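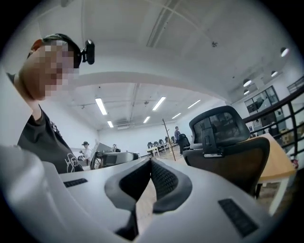
Review: the Jestthorpe Handheld Gripper Practice Guide, second edition

I have read a lot of rulebooks for robot work and most of them put me to sleep by the scope clause. The Jestthorpe guide kept me up past midnight with a pencil. It covers one narrow thing, collecting manipulation data with grippers you hold in your own hand, and it covers it the way a good shop manual covers a lathe.

You get a spiral-bound book that lies flat on a desk, a set of wipe-clean check cards, and a login for the file templates. We paid for the team pack, which is 900 dollars with tax and gets you printed copies for every station. That sounds steep for paper. I'd buy it again tomorrow.

What's in it

There are 14 chapters, and the first few are the best. Chapter 1 is about the person holding the tool — where the wrist should be, how long a session should run before a break, what to do with cords and sleeves. I loved that it starts there! Every guide I've used before opens with calibration and gets around to the human being somewhere near the appendix.

Chapter 3 is jaw care. If your gripper has soft rubber pads with a textured inner face, you know how they pick up lint, flour, tape glue, whatever was on the last object. The rule is simple: look at both inner faces before every block, wipe with a barely damp cloth, let them dry, and write the pad change in the log on the same day it happens. Rainer Seidel on our team had been changing pads when they "felt tired" and keeping it in his head. The log card fixed that in a week.

Then comes the chapter on shared rooms, and this is the part I keep pushing on people. Most of us do this work in ordinary offices, with colleagues typing a few desks away, chairs that roll where they like, and a coat rack in the middle of the floor. The guide treats that as normal and gives you rules you can follow without clearing the building:

Tell people at nearby desks before a block starts, and again when it ends.
Push in chairs along the walking path before you pick up the tool.
Keep loose items away from stairs and railings.
Anyone whose face gets recorded is blurred before the files leave the capture machine.
Anyone can ask for a stop, and the operator stops without asking why.

The blurring rule got the most talk in our office. Maya Abou Jaoude pointed out that the first edition let you blur "before publication," which could mean months of clear faces sitting on a shared drive. The new wording closes that gap, and the book walks you through who checks and what gets written down. It also asks for a second look at reflections in glass and monitors, which I would never have thought of.

How it held up

We ran it for two months alongside our old house rules, which Tiburcio Galindo wrote years ago on the back of a safety sheet for the Kwan arm. For the first stretch everybody grumbled about the cards. Once people knew them, the pre-block check went quickly enough that I stopped hearing about it. Our rejected takes went down too, though we swapped to new pads and moved two desks in the same stretch, so I won't hand all the credit to a book.

The head-worn gear section deserves a mention. If you clip anything to a cap, the guide wants the cap fitted first, the device second, and then a slow look left, right, and down to be sure nothing shifts or pulls. It's such a small routine and I now do it without thinking.

What I'd change

The chapter on two-person work is thin. It tells you to agree on a stop word and leaves it there, with nothing on where the second person should stand or who owns the space between them. The Brivard checklist, which is free and much shorter, does this better, and I've taped that page inside the back cover.

The templates assume you name files their way. Dalal Sayegh spent most of an afternoon bending them to fit ours, and the help page was no use to her. Also, the cards for lighting and for floor checks are almost the same shade of gray. Please, Jestthorpe, pick another color!

I'd skip the audio companion. It's the book read aloud, tables included.

Who should get it

Any group with more than a couple of people sharing the same tools. If you work alone, the single copy without the cards will do fine, and you can write your own on index cards. Teams already using the Ater rules can keep them for fixed arms and add this one for anything hand-held. The two overlap a little on record keeping, and where they disagree we follow whichever asks for more.

Ostap Pasichnyk
December 2024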